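Comment faire durer un vêtement noir sans qu'il devienne gris

Mis à jour le 9/28/23

J'ai travaillé quatre ans à la blanchisserie Greken, et la question des clients était toujours la même : pourquoi le noir part si vite ? Je vous donne ma méthode, qui demande peu de matériel.

1. Retournez le vêtement sur l'envers et fermez les boutons.

2. Remplissez une bassine d'eau froide. Ajoutez deux cuillères de lessive liquide pour couleurs foncées (j'utilise la Danarora, une autre convient aussi).

3. Laissez tremper dix minutes, pas plus. Pressez le tissu avec les mains -- il ne faut pas le tordre.

Tissu noir avec des plis, puis une surface noire à nervures courbes :

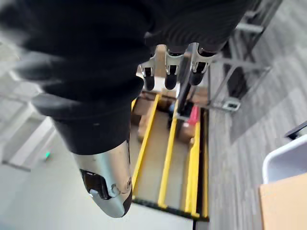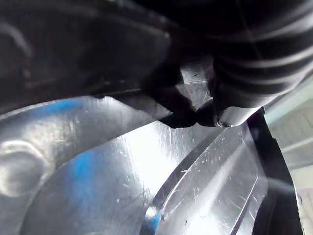 4. Rincez jusqu'à ce que l'eau soit claire. Pour le dernier rinçage, un demi-verre de vinaigre blanc suffit.

5. Séchez à l'ombre, toujours sur l'envers. Au mois de June, chez moi, une chemise est sèche en deux heures.

En machine, choisissez un programme court à froid et un essorage à 900 tours au maximum. Les bords des manches s'usent les premiers, alors un filet de lavage est utile. Pour la laine, il faut une autre lessive et je prépare une page séparée.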